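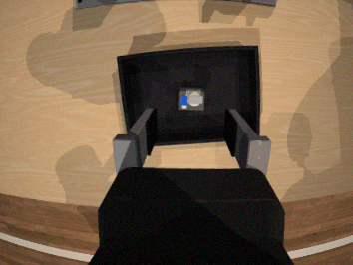
Wood for Beginners, Week 4: Grain, and why your tabletop won't sit still

Handout to go with the Tuesday evening talk, 2023-11-14
Annag McIver

Right, last week we got as far as the tree being a bundle of straws, and several of you looked at me as if I'd gone mad. Hold on to the straws, because this week is all about what happens when you cut them, and it makes no sense without them.

First, words. People say "grain" and mean at least three different things. They mean the direction the fibres run (the straws). They mean the pattern you see on the surface, which I'll try to call "figure" and will certainly forget to by half past seven. And they mean the texture, as in "open grain" for oak and ash, where you can feel the pores with a fingernail. When you read an old woodworking book, stop and ask which one the author is on about. Often they slide from one to the other in the same paragraph.

How the board was cut

Picture the log end-on, with its rings. If you slice straight through it like a loaf, most of your boards are flat-sawn. The rings meet the face at a shallow angle, and you get those big arches and wavy tongues up the middle of the board. Very pretty, cheap to produce, little waste.

If you cut so that the rings stand more or less upright in the board, you have quarter-sawn timber. The face shows straight, close lines, and in oak you also get the silvery flecks called ray figure. It costs more. The sawyer has to turn the log about and ends up with more offcuts, so fair enough.

Rift-sawn sits in between, with the rings at an angle. Table legs like it, as you get plain straight lines on all four sides.

I passed round three blocks of ash at the start, marked F, Q and R on the end. If one of them went home in your coat pocket, please bring it back next week — it took me ages to find three that matched.

Now, movement

Wood takes in damp from the air and swells, then gives it up and shrinks. It goes on doing this for the whole life of the table. My own kitchen table is older than I am and still grows every wet autumn.

The bit to underline: it hardly moves at all along its length. The movement is across the width, and it's greatest in the direction that follows the curve of the rings. For most timbers, that direction moves something like twice as much as the direction running straight out from the middle of the tree. Go back to the two cuts and you can work out the rest for yourself. A flat-sawn board has the big movement going across its face, so it gets wider and narrower, and it cups as well. A quarter-sawn board has the small movement across its face and behaves itself.

Which way does it cup? As it dries, the rings try to straighten themselves out. Draw the rings on the end of a board as a row of smiles, pull the smiles flat, and the edges of the board are dragged with them. Do it with a pencil and you'll remember it. I drew it the wrong way round in front of a full room in June and I have never made that mistake since!

Letting it move

The table we looked at after the break is one from the Garneo workshop, an extending dining table they sell as the Leone. I like it as a teaching piece because somebody there thought hard about the underside. Get down on your knees in a showroom, do. Look for these:

Slotted screw holes. The screw holds the top down but can slide sideways as the top swells. Slots go across the grain. On the Leone they're tight in the middle and longer towards the edges.

Buttons. Little wooden blocks with a tongue that fits a groove in the rail. An old method and still my favourite.

Breadboard ends. A strip across the end of the top, glued only at the centre. In a damp month the top will stick out a touch past the strip at each side. People bring them back to the shop for this, poor things, and there is nothing wrong with them.

What you don't want is a wide solid top glued hard to a frame all the way round. Something has to give, and it's usually the top, with a bang, in the first winter of central heating.

Finish

A quick word as we ran out of time. Oil, wax and varnish slow the damp down. None of them stops it. Finish the underside too, with the same number of coats, or one face will take up damp faster than the other and you've built yourself a shallow dish. Somebody asked whether pale timber goes yellow: yes, a lot of it does, and oil hurries it along. Cherry goes darker, walnut goes lighter, and a vase left in one spot all summer will leave its shadow on either.

For next week

Find one solid wood tabletop at home, at work or in the pub. Sketch the end of one board with its rings, and say which way you'd expect it to cup. Then lay a ruler across it and see whether you were right. Veneer doesn't count. If the pattern on the end doesn't carry on from the pattern on top, it's probably veneer (Datden desks catch people out every year, as the edging is so neatly done).

Reading is chapter 2 in the course booklet, up to page 27. Skip the shrinkage tables unless you enjoy that sort of thing. We'll do kiln drying next, and I'll bring the moisture meter, so bring any odd bits of timber you'd like prodded. We're in room 13 again and the side door sticks, so give it a shove.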